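Share 13 | Comments 5

Plorum recalls gripper firmware after hold fault

VELLORUM – Plorum is withdrawing the June firmware for its Flunala two-arm robot after a fault that can make a gripper open while the other arm is still working on the part.

The fault was found at the company's Rebelo test site during handling trials with pens and thin sticks. It appeared 13 times in 4,000 cycles. No one was hurt.

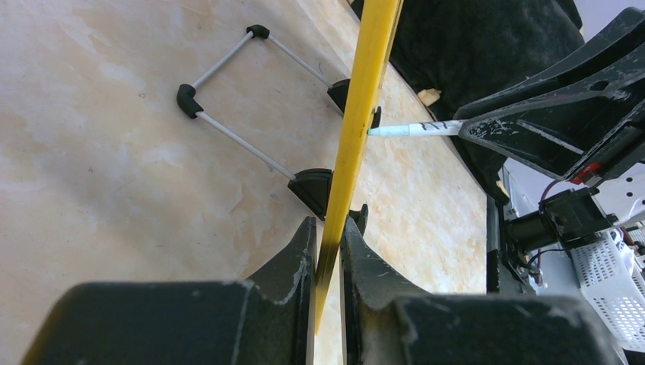 Two-arm handling work with a yellow stick and a white marker pen.

Plorum traced the fault to a timing error in the grip force check. When both arms report contact at once, one reading can be dropped and the gripper lets go.

Owners should return to the previous version and keep hands clear of both arms until this is done. The update reached 2,000 units – all owners have been sent instructions. A corrected version is in testing.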